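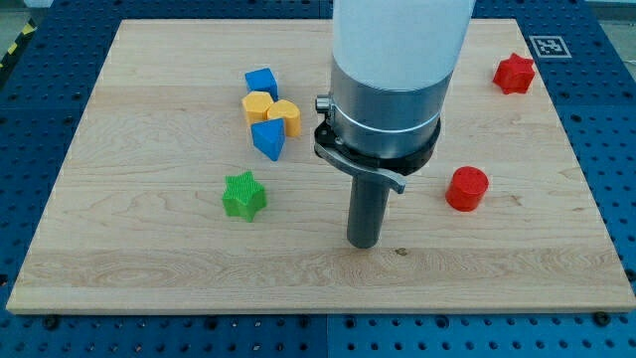

Shape blocks on the glued-up wooden board, over the blue pegboard surface.

Quispe Block Tabletop Collection
Data card and README

Overview

The Quispe Block Tabletop Collection documents arrangements of shape-sorter blocks on a flat wooden board. It was prepared at the Ranville workshop for studies of grouping, spacing and the naming of simple solids. The collection contains 283 arrangements, each recorded as one still picture with a short written record. Of these, 172 are grouped arrangements, in which at least two blocks touch. The remainder are spread arrangements, in which no block touches another.

The collection is maintained by Flor Alvarado. The written records were compiled by Abelardo Paucar, who also drew up the naming rules given below.

The board

All arrangements are laid out on a rectangular board of light-colored wood with a pale maple grain. The board is made of strips glued edge to edge, and the seams between strips are faint but can be found on close inspection. Darker, wavy grain runs across parts of the surface. Users who intend to separate blocks from background by color should note that the grain is uneven and that a single background value will not serve for the whole board.

The board lies flat on a blue perforated pegboard. Holes in the pegboard are regularly spaced, but they are not a unit of measurement in this collection and no record refers to them. Distances are recorded in millimeters from the front left corner of the board.

The blocks

The blocks come from children's shape-sorter sets. Colors are recorded with one plain word each, such as blue or yellow. Shade names are not used, and a block whose top face looks lighter than its sides keeps the same color word for all faces.

Shape names follow the outline of the top face when the block stands upright. The following rules apply.

Cube: used for any block with six equal square faces, including those with slightly rounded edges.

Heart: used for a prism with a heart outline. The direction of the pointed tip is recorded as left, right, front or back, as seen from the front edge of the board.

Many-sided: used for upright prisms whose outline may be read as hexagonal or octagonal. Early records attempted to separate the two. The compilers did not agree often enough for the distinction to be kept, and the two terms were merged in the May revision.

Other: used for any outline not covered above, with a free-text note.

A blue cube, a yellow many-sided block and a yellow heart whose tip points left are among the blocks in the opening picture. The many-sided block and the heart are in contact, and the arrangement is therefore classed as grouped.

Contents of each record

Every record contains the arrangement number, the class (grouped or spread), a line for each block, and a notes field. The line for a block gives color, shape, position and, where the shape has a direction, orientation. Contacts between blocks are listed separately, once per pair. A contact is entered only when the side faces meet; blocks that merely stand close together are not listed as touching.

The notes field is free text and is blank in many records. It has not been edited for style – spelling and abbreviations are as the compiler left them.

File layout

The pictures and records are stored in two folders, named pictures and records. Files with the same number belong together. A third folder, named molen, holds 7 practice arrangements from the earlier Molen series. These use the former shape names and should not be combined with the main set.

Suggested division

Users who require a fixed division may take the first 200 arrangements for development and keep the rest for testing. Neighboring numbers often share several blocks in the same position, and a random division will place near-identical arrangements on both sides.

Known limitations

Colors were judged by eye. Positions were read with a steel rule and are given to the nearest five millimeters. The same board was used throughout, and results may not carry over to darker or patterned surfaces. Cubes have no recorded orientation, although many are set at an angle to the board's edges.

Terms and corrections

The collection may be used for teaching and research. Published work should cite the Quispe Block Tabletop Collection by its full name. Corrections to records are welcome and should state the arrangement number, the field concerned and the proposed reading. They are reviewed by Flor Alvarado and entered at the next revision. Requests for the related Tornura set, which covers nesting cups, are handled separately.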